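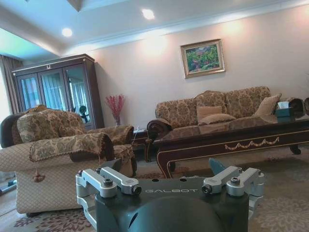

For immediate release - August 2, 2023

Umthorpe Town Office opens applications for 100 new jobs

I've been handling hiring news for the Umthorpe town office for a good while now, and I don't often get to write one this big, so forgive me if I sound excited. We're opening applications for 100 full-time positions across the town's departments, and you can start applying today!

Most of the openings are for records clerks, permit desk assistants and front counter staff. There are also openings in the water billing office, the public library and the road maintenance crew. Some jobs are based at our main building on Tollent Street, and the rest are at the Kunanholm branch office (the one across from the bus station, if you know it).

What do you need to apply? For the clerk and counter jobs, a high school diploma or GED and basic typing skills. Road crew applicants need a valid driver's license. You don't have to live in Umthorpe when you apply, but we do ask that you be able to get to your work site on your own for the early shift, and on the road crew that shift starts before sunrise in winter. Please think about that one before you check the box.

The application has 2 parts. First comes the online form, where you list your schooling and past jobs and choose the departments you'd like. Then there's a written test covering spelling, filing, simple math and reading a set of instructions. Road crew applicants take a shorter version with a practical driving check. Tests will be held in September, and we'll email your time and room number once your form has been accepted.

We're expecting some 3,000 applications, and that's a lot of mail for a small office - so please send only one form, even if you're interested in several departments. You can rank your choices on page 2. If you send a second form, we'll keep the later one and toss the first.

There is no fee to apply. If anyone asks you for money to hold a seat or sell you the test questions, it isn't us, and I'd really like to hear about it.

Paper forms are available at both offices and at the Tóth Community Center, where the front desk can also help you scan your diploma or license. Bring the original with you on test day, along with a photo ID.

Questions can go to the hiring desk at the Tollent Street building during regular office hours. I read the messages myself, and I'll get back to you as fast as I can.

Issued by the Hiring Desk, Umthorpe Town Office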